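Counters wanted for the Driltbridge swift survey

Hi all! I'm Noémie Gagnon, and I look after the swift and swallow records for the marsh side of Driltbridge. I need more pairs of eyes this April, so if you've ever stood in a parking lot staring up at birds while your groceries got warm, please keep reading.

Last season we logged 1456 sightings, which sounds great until you see how many came from the same few streets. The old mill and everything past the Pietrzak grain sheds is a big blank on my map, and I'm pretty sure there are nests up there (I've heard them screaming over the roof more than once!).
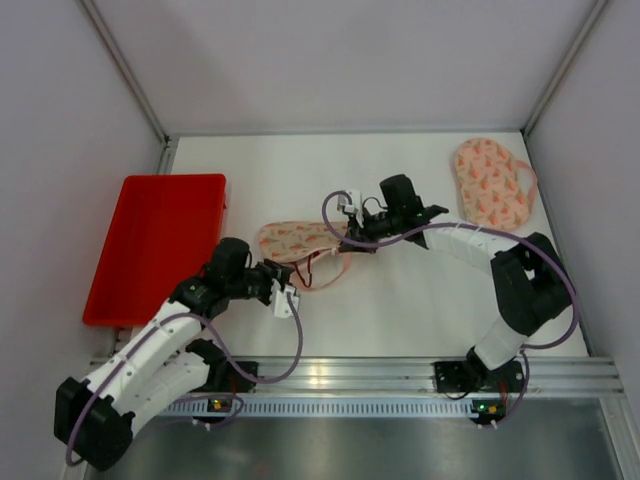 What I'm asking for is one evening a week, Friday if you can, starting at 7 p.m. and going until it's too dark to tell a bird from a bat. You get a stretch of street or riverbank of nearly 700 yards and you walk it slowly, writing down every bird you see going into a hole or under a gutter. Birds just passing over go in a separate column. If you're not sure, write "not sure" – I love a "not sure," I can go back and check it myself.

I have room for 15 people. You don't need to be an expert, but you should be okay on uneven ground and okay with waiting. Bring your own binoculars if you have them. I've got 4 spare pairs, first come, first served. Asnakech Alemayehu runs the practice walk and she's very good at teaching the calls, so come to that even if you think you know them.

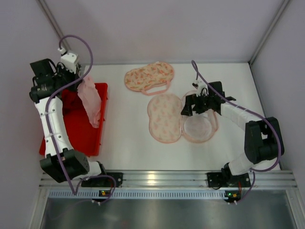

A pale pink fabric item over the red tray.

It's unpaid, I'm afraid, but I'll cover bus fare and there's usually soup afterward. Kids are welcome with an adult. Please leave dogs at home, except Killer, who is mine and mostly sleeps in the car.

Records go into Flatilari, our shared log, and you'll get a login once you sign up. Paper is fine too, I'll type it in for you.

To join, email me through the contact page with your name, the part of town you'd like, and which evenings you can't do.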